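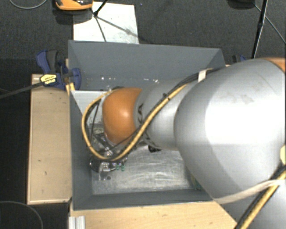 How Small Shops in Rindthorpe Handle Returned Packaging
Student project report
By Thongchai Thongsuk
July

Background

The project started with a question from our class on waste and local business: what happens to boxes, jars and crates after a customer brings them back? Several shops in Rindthorpe take back packaging, but each one has its own rules. I wanted to compare them and see which rules customers understood.

I picked 3 shops. Procházka is a bakery that sells bread in cloth bags and jam in glass jars. Kollasent is a grocery with a refill section for rice, beans and soap. Etik sells household goods and takes back the cardboard boxes it uses for home delivery. All of them agreed to let me stand near the counter and read their return logs.

Method

I visited each shop in the morning and again in the late afternoon over four weeks. I used a one-page form with spaces for the type of packaging, its condition and whether the shop accepted it. I also gave a short paper survey to customers. I handed out 200 surveys in total and left a box at each counter so people could return them without talking to me.

The logs were harder to use than I expected. Procházka writes down every jar by size. Kollasent only writes a daily total. Etik weighs its cardboard at closing and does not record single boxes. I put everything on one sheet, but the Etik numbers stayed in pounds, so they are left out of the item total below.

Results

The logs for Procházka and Kollasent showed 1545 items returned during the four weeks. Most were glass jars. Cloth bags came back less often, and several people wrote on the survey that they kept the bags to use for other shopping.

The most common reason for refusing an item was a missing lid. Procházka does not take jars without lids, but the sign saying this is behind the counter and is hard to read from the line. At Kollasent the sign is on the door, and far fewer items were refused there. Labels were the second problem. Customers did not know if they had to soak them off. Procházka wants them off and Kollasent does not care.

At Etik the main issue was tape. Boxes with a lot of tape take longer to flatten and are usually recycled instead of used again. The manager showed me a stack that had been used 4 times each and said that was close to the limit, as the corners go soft.

Deposits also made a difference. Procházka charges a small deposit on jars and gives it back in cash. Survey answers from the bakery mentioned the deposit more than anything else, and some people wanted it on the bags too.

Problems with the project

The survey was too long. Many people skipped the last two questions, which were about how far they traveled. I also missed one afternoon at Kollasent and used the shop's own total for that day. Four weeks in summer may not match the rest of the year, when people buy more jam and fewer drinks.

Suggestions for the shops

Procházka should move its sign to the front of the counter and add a line about labels. Etik could switch to paper tape and ask customers to leave it on. Kollasent could split its daily total into jars and bottles, which would only need one more column in the log.

I have given a copy of the results to each shop. The survey form and the combined sheet are in the appendix.

Recent reports
Bus Stop Shade in Rindthorpe
Lunch Waste in the School Cafeteria
Noise Levels Near the Town Library
A Survey of Front Yard Rain Barrels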